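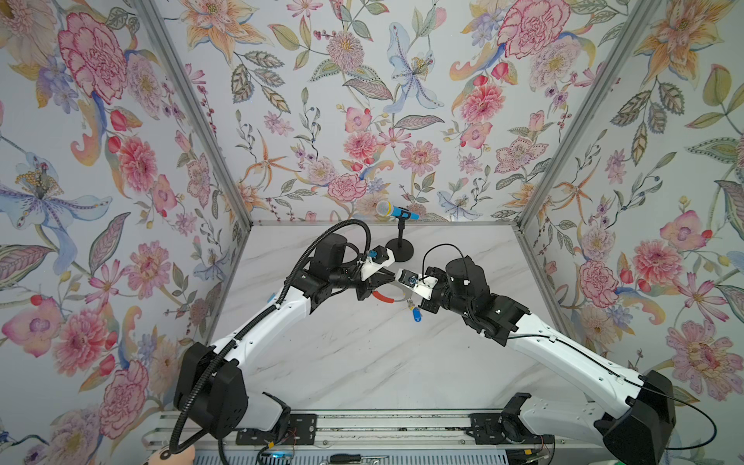

Floral paper on three sides, marble-look top, blue-handled mic in its stand.

Questions I get about the flowery nook

I posted the wallpapered nook back in the spring and my inbox hasn't been the same since (I love it, keep them coming!). These are the ones that come up most.

Where did you get the wallpaper?
It's from Hoxha, from their big botanical range, and I fell for it in the store and carried a sample around in my bag for weeks. Pink and red blooms, orange lilies, pale blue flowers, little red berries, sage-y green leaves with dotted veins – it's a lot, and I wanted a lot.

Isn't it too busy on all 3 walls?
I worried about that too. My first plan was to paper the back and paint the sides a soft green, and I even bought the paint. Then I taped up leftover lengths on the left side and couldn't bear to take them down. The pale background keeps it from feeling heavy, and the white top gives your eyes a rest.

Did you match the pattern at the corners?
I tried! The corners weren't perfectly square, so I gave up on a perfect match and let the flowers land where they wanted. The slim aluminum posts run down the back corners anyway, so a big bloom just stops at the metal and another one starts.
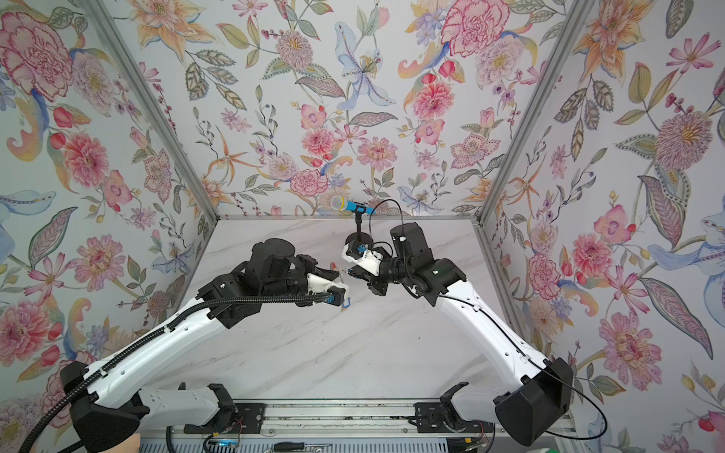 I'd still order one extra roll if you're doing this yourself. I ran short by a strip and had to wait until August for the same batch.

Is the tabletop real marble?
No, it's a marble-look film from Bateck, white with faint gray veins. Real stone was way over my budget. I put it down with a squeegee and a hair dryer, and there was one bubble that took me a whole evening.

How do you clean it?
Damp cloth, a drop of dish soap, dry it right after. I don't use anything gritty on it. The wallpaper only gets a soft duster.

What's the microphone stand?
Just a small black one with a round base and a clip on a short pole, from Asar. It's low enough for a tabletop and I can move it with one hand. The mic with the bright blue handle was a total impulse buy – I saw the blue and thought of the irises.

Would you pick the same paper again?
In a heartbeat. I did look at a quieter stripe from Deltura and it was lovely, and I'd have been bored of it in 60 days.

Last updated July 23, 2024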